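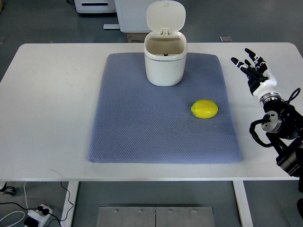 Small white bin with its lid up, on a blue-gray mat.

From the Brimside Lab: What Muscle Does While You Sleep

Many of you wrote in after the January issue to ask how the muscle repair study was getting along, and I promised a proper update as soon as we had something worth sitting down for. Well, put the kettle on, because I have been saving this one up and I may go on a bit.

For those who are new to the newsletter (and welcome, we are so glad to have you!), our group at Brimside studies satellite cells. These are the small, quiet cells that sit along the outside of a muscle fiber and do very little for most of their lives. When the fiber is damaged, they wake up, divide, and either join the fiber to patch it or go back to resting so they can help again another day. You have them in your legs right now, and if you climbed a lot of stairs this week some of them may be busy on your behalf.

What we have wanted to know for a long while is how a satellite cell decides between those two jobs. If too many of them rush in to make repairs, the reserve runs low. If too many go back to rest, the repair is slow and patchy. Older muscle seems to have more trouble keeping that balance, and we would dearly like to understand why.

Jailson Guimarães joined us from the Skendham group last year and brought with him a way of keeping single muscle fibers alive in a dish along with the cells that sit on them. I can't tell you what a difference this has made. Before he came, we were looking at cells that had been taken off their fibers, and a satellite cell on bare plastic doesn't behave much like one at home. It wakes up right away and it tends to stay awake. On the fiber, it takes its time, and we can follow it for up to 90 hours, checking in at regular intervals through the microscope. That does mean somebody is in the building at four in the morning now and then, and I would like to thank everyone who has taken a turn, especially those of you with small children who are presumably short of sleep already.

The first full set of recordings covered 200 fibers from young adult mice and 100 from old ones. Jailson went through them over the winter, and he noticed something in the timing that the rest of us had missed. In the young fibers, a cell that was going to return to rest usually paused before its second division. It stretched out along the fiber, stayed put for about as long as a good night's sleep (8 hours is typical) and then settled. In the old fibers that pause was shorter, and in a fair number of cells we couldn't find it at all. Those cells went straight on dividing.

We got very excited about this, as you can imagine, and then we did what we should and spent two months trying to talk ourselves out of it. Was the light from the microscope bothering the older cells more? We ran a set with the lamp turned down and saw the same thing. Was it something in the growth medium? We changed batches and saw it again. Our friends at Cordeiro kindly looked at a portion of the recordings without knowing which came from which age group, and their timings agreed with ours closely enough that I slept much better afterward.

So we believe the pause is real. What it is for is another matter, and I want to be careful here. It may be that the cell needs that time to rebuild the little anchors that hold it to the fiber, and Jailson leans that way. I am more inclined to think it is reading signals from the fiber itself, and that the old fiber is sending fewer of them. We have had some spirited talks about this over lunch. The plan for spring is to place young cells on old fibers, and old cells on young fibers, and see which of the two sets the clock. It is fiddly work and we will lose a lot of fibers learning to do it, so please be patient with us.

I should also say that all of this is in mice, in dishes, and a long way from anything a doctor could use. A few readers have asked about supplements and I am afraid I have no advice to give there.

One last bit of news. The Burkell fund has renewed its support for our summer students, so we will again have places for undergraduates who would like to learn fiber culture from the beginning. No experience is needed, only steady hands and a willingness to repeat things. If you know a young person who might enjoy it, do pass this along, and tell them to write to the lab office with a short note about what interests them. We read every one.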